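Section 3 — Setting up your Pellell room heater

Read this bit before you plug anything in. Takes a few minutes. Keep the guide somewhere, the error codes are at the back.

3.1 Before you start

Check the box. Heater, two feet, four short screws, remote, wall bracket (Hanon model only). Battery for the remote is in the little bag taped to the lid, people throw it out.

Peel off all the clear film. All of it, including the strip over the display. Film left on the grille will smell when it warms up.

Lay the heater on its back on a towel or blanket. Don't work on a bare floor, the casing scratches.

3.2 Fitting the feet

1. Line up the left foot with the two holes at the bottom. Arrow points to the front.
2. Put both screws in loosely.
3. Same again for the right foot.
4. Tighten all four. Hand tight plus a quarter turn. No power drivers.
5. Stand it up and rock it gently. If it wobbles, loosen everything and start at step 2.

CAUTION — never run the heater without its feet unless it's on the wall bracket. The tilt switch will cut the power, but don't rely on it.

3.3 Choosing a spot

Flat floor, near a wall socket. Not directly under the socket.

Leave 30 cm clear at the back and both sides, and a full metre in front. Curtains, bedding, clothes, sofas and armchairs all count. If the curtain moves in a draught, measure from where it ends up, not where it hangs.

Bathrooms — no. Sheds and greenhouses — no. Conservatories are fine if they're dry.

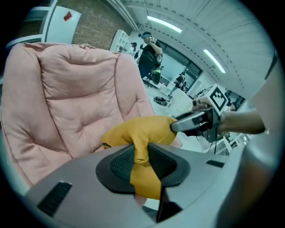 Can I use an extension lead?

Plug it straight into the wall. The heater draws a lot of current for long periods and most leads and multi-way blocks aren't made for it. If the cable doesn't reach, move the heater.

3.4 First switch-on

1. Check the rocker switch on the side is at O.
2. Plug in. Push the plug fully home.
3. Rocker to I. One beep, display shows two dashes.
4. Press the power button on top. The fan starts first, heat follows.
5. Set to HIGH and leave it for half an hour with a window open. A slight smell is normal the first time.
6. Turn down to LOW, shut the window, carry on as normal.

If there's smoke, or the smell is still there the next day, switch off, unplug and ring the helpline.

NOTE — the display dims after a minute. It hasn't switched off. Press any button once to wake it, the first press does nothing else.

3.5 Setting the temperature

Press + or − until you get the number you want, then wait. It flashes three times and saves. No OK button on this model.

The sensor is low down at the back so the reading may be a degree or two off what your wall thermostat says. To correct it:

1. Hold + and − together until CAL shows.
2. Use + or − to match your own thermometer.
3. Leave it alone untill the display goes back to normal.

Let the room settle for an hour or so first, otherwise you'll be doing it again.

3.6 Timer

Hanon model — press the clock button once for each hour. Goes back to zero after twelve.

Terkgate model — weekly timer, see section 5. Set the day and time first or it wont accept a programme.

The timer loses its memory if the plug is out for more than a day. Temperature setting is kept.

WARNING — don't use the timer to start the heater in an empty house. Somebody should be in.

3.7 Child lock

Hold the clock button until the padlock lights up. Same again to clear it. The lock stops the buttons and the remote but the rocker switch still works — worth remembering with toddlers.

3.8 If it won't start

Nothing on the display: rocker switch, then the socket (try a lamp in it), then the fuse in the plug.

E1: it's been tipped. Stand it level, rocker off, count to ten, rocker on.

E2: too hot. Unplug, leave to cool for half an hour, clear the grille and check the gaps in 3.3. If E2 comes back the same day stop using it.

E4: sensor fault. Can't be fixed at home. Pack it up with the receipt and send it to Vishwakarma Service, marked for the attention of Sunita Kashyap, heater returns. Take the battery out of the remote first.

Section updated Fri 31 January. Replaces the loose sheet supplied with earlier boxes.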